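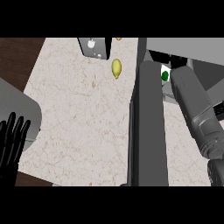 What did we need the Vimik kit for? Bimanual pick and place, tested in simulation first so we don't wreck a real hand.

Project report, 2026-09-02
Honeylyn Pangilinan, Amado Gatchalian

Product under review: Vimik two-arm starter kit, sold by Nusteo. Student license, 75 dollars for the term. Comes with the simulator, a kitchen set and the teleop software. Hardware is extra, we didn't buy it.

Setup. Install took Amado 2 evenings. Manual skips the graphics driver step completely. Emailed support, got an answer the next morning — good, but it should be in the manual.

Task. Lemon on a marble counter, pick it up, hand it to the other arm, put it down. Sounds easy. The lemon is small and the fingers are slim, so the grasp angle matters alot. From the overhead view the right arm takes up a big part of the picture and we kept losing track of what was behind it.

Runs. 300 attempts, six settings for grip force. Low force: drops. High force: lemon shoots out sideways. Setting 4 was best by far, full table in the appendix.

Complaints:
Camera can't be moved in the student version.
Export to our log format crashed twice, no error mesage.
Contact physics feels slippery at default friction. Honeylyn raised it, helped some.

Would we renew? Probably, for the simulator. Drullico has a cheaper kit but only one arm, so no handoffs.

Still to do — rerun setting 4 with the higher friction, fix the export script, ask Nusteo for the camera unlock.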